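How a Robot Hand Gets Looked After

A robot arm that picks up dishes all day needs regular care, just like a bicycle does. The arm in this story is called Ukel. It works in a test kitchen, and Azra Zupan is the technician who keeps it running.

Ukel has two black fingers. Their job is to grip things without dropping them or scratching them. Each time the fingers close, the surface rubs against a bowl or a plate. Azra writes down how many times they have closed. After 1000 grips she stops the arm and checks them.

First she presses the red stop button and turns off the power. Then she wipes the fingers with a damp cloth and looks for small tears, especially near the tips. The little camera at the wrist helps too, as it can see the fingers up close while they work.
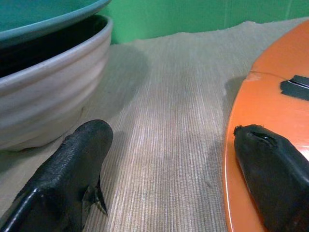 Why do robot fingers wear out?
Every grip rubs a tiny bit off the surface, and sharp edges can cut into it. A worn finger may let a smooth plate slip.

Changing a finger takes up to 20 minutes. Azra undoes two screws, slides the old finger off, and fits the new one. Next she tells the computer to open and close the hand slowly. If the fingers do not meet evenly, she loosens the screws and tries again.

The last set was changed in November, after 3294 grips. Azra keeps the old fingers in a drawer with a label on each one.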